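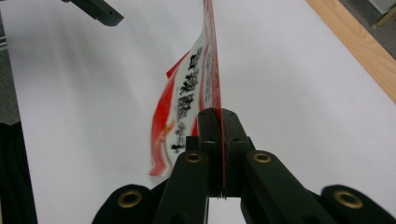

Dry chili dip for skewers: a review
Filed under: pantry, grilling, condiments

I go through a lot of dry dip between spring and November. For anyone who hasn't used it, dry dip is the ground chili mix you put in a small dish and press hot skewers or boiled meat into. Sichuan places call it gan die, "dry dish." I used to mix my own and still do when I have the time, but the packets are cheap and I've been trying the ones the Rirlow market carries, one a month. The red-and-white one is the first I've bought again.

I paid $2.50 for a packet. The store had it on the bottom shelf with the hot pot bases, away from the spices, so you may need to ask.

The packet

The bag is glossy plastic and it wrinkles as soon as you handle it. Most of the front is taken up by the name, in black brush-style characters on white. If you don't read Chinese, match the four characters against the caption below and you will be fine.

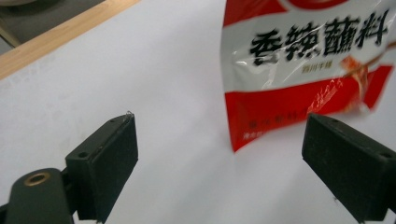

The name on the front, 香辣蘸料: spicy dipping seasoning.

I don't like the bag much once it's open. Plastic this crinkly doesn't stay folded, and a clip slides off it. I pour the whole thing into a small jar on the first day. I use the Catari spice jars, the short ones, and one packet fits with a little room at the top. In a closed jar it kept its smell for six weeks. A packet I left clipped in the drawer got lumpy in less than two.

Taste

Salt comes first, then toasted chili, then cumin. The Sichuan pepper is there but light. You get a small buzz on the lips after three or four bites and it doesn't build much past that. I would call the heat medium. My sister-in-law, who does not eat spicy food, managed it on chicken and then stopped at the second skewer.

The grind is uneven, and I count that as a plus. The fine part sticks to the meat and the coarse part gives you something to chew. My last brand was all powder and turned to paste as soon as any fat touched it.

It is salty. If you marinate with soy sauce, cut the soy by half or skip it. I ruined a batch of pork belly on a Friday night by not doing this, and no amount of rice fixed it.

What I used it on

Lamb skewers: very good. Dip after grilling. If you put it on over the coals, the chili burns and tastes bitter.

Boiled beef shank, sliced: also very good, and probably the best match. The meat is plain and the dip does all the work.

Fried potatoes: good, go easy.

Grilled eggplant: fair. The eggplant is wet and the dip slides around on it.

Popcorn: I tried it. The coarse bits fall to the bottom of the bowl.

The front of the bag has a skewer on it too, with the chili showing on the chunks, and that's a fair guide to how much you should use. A light coat is plenty.

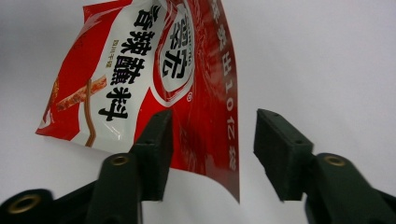 Same packet, with the grilled skewer printed beside the name.

Compared to others

The Sugden dry dip costs nearly twice as much and comes in a shaker. It has more peanut and sesame in it and less salt. I would give that one to guests who want something mild. For lamb I prefer the packet.

The Starkedness barbecue rub isn't really the same kind of product, but people keep suggesting it to me in the comments. It is sweet. I used it once as a dip and went back to the packet for the rest of the meal.

My homemade version is better than all three on the day I make it and worse by the following week.

Small complaints

The tear line didn't tear straight on either bag I opened. Use scissors.

I would like a bigger size. One packet does 18 skewers for us, with a spoonful left over. For a larger cookout I'd want four of them lined up before starting, and that's a lot of little bags to cut open.

Verdict

Buy one, move it to a jar, and go light on salt everywhere else in the meal. I have three more in the cabinet. Next month is the green pepper version from the same shelf, if they have it in stock.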